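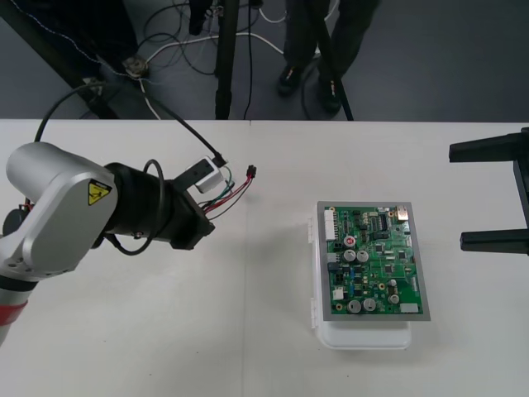 Llevo meses defendiendo en casa una idea que a mis amigos les parece una manía: las placas de circuito merecen mirarse con calma. ¡Son preciosas! Un rectángulo verde, lleno de piezas diminutas, donde cada chip tiene su sitio y los condensadores plateados asoman como depósitos de agua vistos desde un avión. Abrí mi primer aparato a los 11 años, una radio Brasier que ya no sonaba, y todavía me acuerdo de la impresión de encontrar una ciudad dentro.

Por eso me gusta tanto ver una placa fuera de su carcasa, a la altura de los ojos y sobre una mesa despejada de trastos. La mesa blanca ayuda muchísimo (yo trabajé años sobre un mantel de cuadros y perdí allí más tornillos de los que confesaré). Y el truco de apoyar la placa en alto, encima de una caja de plástico translúcido, me parece estupendo: barato, limpio y al alcance de cualquiera que guarde cajas en la cocina. 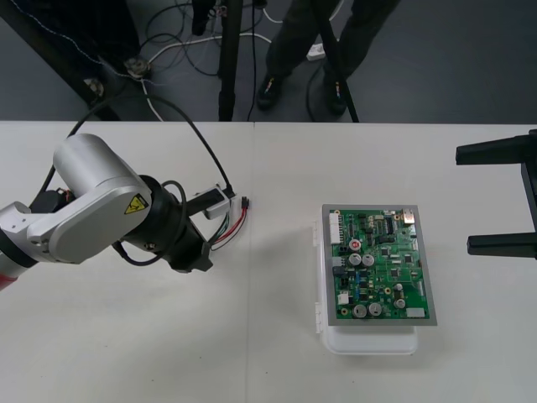 La placa verde en su marco gris, sobre la caja de plástico, y los cables finos con su conector negro.

Los conectores son mi debilidad. Rojo, negro, blanco, verde: cuatro colores y ya dan ganas de seguir cada hilo hasta el final. En el taller de Narnunance, al que voy en octubre, tenemos un cajón con 231 conectores sueltos y puedo pasarme allí la tarde entera, comparando pestañas. Enchufar uno tan pequeño pide paciencia y buena luz, y da un gusto enorme oír el clic.

Ojalá más gente abriera sus cacharros antes de tirarlos, aunque solo fuera por mirar.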